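Subject: Re: [manip-learn] Wrist camera only, no external view: results on the table clearing set
From: Anel Mtshali

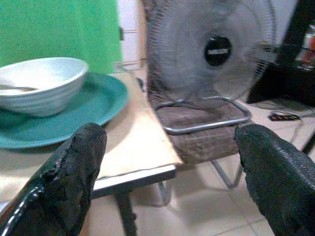
I read the Veltesow draft twice over the weekend break and I still don't buy the main number. Tipene's summary is quoted so people can follow along.

Tipene Bright wrote:
> Short version for those who haven't opened the PDF. The policy was
> trained on 1715 episodes, wrist view only, and tested in 4 homes that
> were held out of training. It got 681 successes over the full test
> run. The overhead camera baseline did worse in every home. Nelli and I
> think this settles the question of whether you need a second view for
> tabletop pickup. We'd like to drop the overhead rig from the July
> collection and put the time into more episodes instead.

"Settles" is a strong word for one table. My objections, in no special order.

First, what counts as a success? The appendix says the bowl has to leave the plate and "remain held." Held for how long? If the gripper closes on the rim and the log stops there, I'd call that a grasp, and I'd want the lift scored separately. Arvo raised the same thing about the Clevine runs last year and we ended up rescoring the lot by hand. I would not like to do that again.

Second, look at what the wrist view gives the policy at the start of a reach. In the still I attached, the bowl and plate are cut off at the left and you can't see where the spoon handle ends on that side. The middle of the view goes to an electric fan on a chair, then a cabinet, floor tile and cables. There is a bright green cloth or curtain right behind the table. My guess is that a network can learn "green behind, teal below, go left" and do very well in that room. Whether it has learned anything about bowls is a separate matter. The held-out homes are only a fair test if their backgrounds differ, and the draft has one sentence on that – "varied domestic settings" – with no pictures.

Third, the fingers. The black surface on the left one is scuffed and chipped along the top edge, and the right one is fraying at the tip. Both sit in every image the policy gets. Were they changed between training and test? If they were, say so, and say when. If they weren't, somebody should run a short set with fresh ones, as the look and the grip would both change and I can't tell from the paper which of the two the policy cares about.

Fourth, the baseline. The overhead model got 450 training episodes. I had to dig through a table footnote for that. I don't see how you compare it with a model that got 1715 and then say the camera made the difference. Train the wrist model on the same 450 and show me both curves. It may still win! I'd be happy to be wrong, the overhead rig is a pain to calibrate and Ulla would throw a party if we got rid of it.

What I'd ask for before anyone changes the July plan:

- wrist and overhead trained on equal data
- grasp and lift scored apart
- one run with the cloth behind the table swapped for another color, everything else left where it is
- success per home, since a pooled 681 could hide one bad kitchen

The third one is an afternoon of work at Darnstead. I can do it if Nelli sends me the checkpoint and the config that goes with it (the one on the Lahtinen share won't load for me, it wants a normalization file that isn't in the folder).

Until then I'd keep the overhead camera running. We can always throw the footage out later.

Anel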